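Neklow Bench Rules Kit for Small Robot Arms

In stock. Ships flat in one tube and one box.

I put this kit together after my third season of helping small shops set up their first arm, when I noticed I was retyping the same page of rules every single time. So now it's a product! You get a laminated rules card, a roll of floor and table tape, 56 cable labels, a pad of sign-off sheets and my setup booklet, which is short and has plenty of room to scribble in.

The rules on the card are the ones I use at my own bench. Slow speed for every new program. One person holds the pendant, and that same person says "moving" out loud before anything moves. Hands stay outside the tape while the arm is live — and yes, that includes quick little reaches to straighten a part. Power strips and loose cords get a label and a spot the arm can't get to.

I should say what the kit isn't. It won't certify your cell, and it doesn't replace a proper risk assessment or the manual that came with your arm. If your local rules ask for a fence or a scanner, you still need the fence or the scanner. What the card does is get everybody at the table doing the same thing, which was the hard part at Draddale (they had four people and four different ideas of what "stopped" meant).

Mbali Steyn at Minhas tested the first batch and made me change the tape. The old stuff peeled when you wiped it down. The new one, Irach yellow, stays put on aluminum and painted steel, and she's still using the same strip she laid in October.

Sign-off sheets come in a pad of 500. Refills are available, and so are spare cards if yours goes missing.
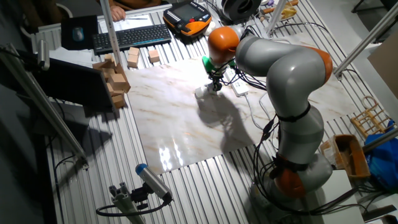
Do I need to redo the sign-off sheet if I only swap the gripper?
Fill out a new one every time. A different gripper changes the reach, the weight and the pinch points, so walk through the card again at slow speed before you go back to your normal program.

Orders for 3 kits or more ship together in one carton. Got an odd bench shape? Send me a sketch with your order and I'll mark up a tape layout for you, no extra charge.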